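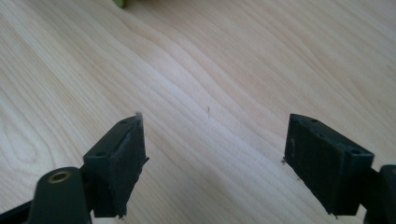 Materials for Interiors
Unit 8: Reading wood grain
Instructor: Áine Costello

Bring this handout to the studio session. The reading for the unit is the chapter on sawing in the course pack.

Growth rings

A tree in a temperate climate adds one ring a year. The part grown in spring is called earlywood. Its cells are wide with thin walls. The part grown later in the season is called latewood, and its cells are smaller and denser. In many species the latewood is also darker. The lines we call grain on a finished board are mostly the edges of these rings, cut through at one angle or another.

How the cut changes the pattern

Flat-sawn: the face of the board runs close to parallel with the rings. The lines spread into arches, waves and closed ovals. An oval shows up where the saw passes through a bulge or dip in a ring. Pale tabletops often show this kind of figure.

Quarter-sawn: the face meets the rings at 60 degrees or more. The lines run straight and close together. In oak you will also see ray fleck.

Rift-sawn: between the two. Straight lines, little or no fleck.

End grain is the only surface that shows the rings as curves around the center of the tree. Look at it first whenever you can reach it.

Movement

Wood shrinks and swells across the grain far more than along it. For most species, movement in line with the rings (tangential) is greater than movement across them (radial). A flat-sawn board therefore changes width more than a quarter-sawn board of the same size, and it is more likely to cup. Wide tops need fixings that let them move.

Veneer

Rotary-cut veneer is peeled from a turning log and gives broad, wandering figure. Sliced veneer can look the same as sawn lumber. To tell veneer from solid wood, compare the face with the end.

For the studio

Tomás Geraghty will put out samples from the Bikora set. Sketch the end grain of each one, name the cut, and mark the direction in which you expect the most movement. Sketches are graded out of 100 along with the written part.

Written part due 7 Feb 2025. Leave it in the tray outside room 3577.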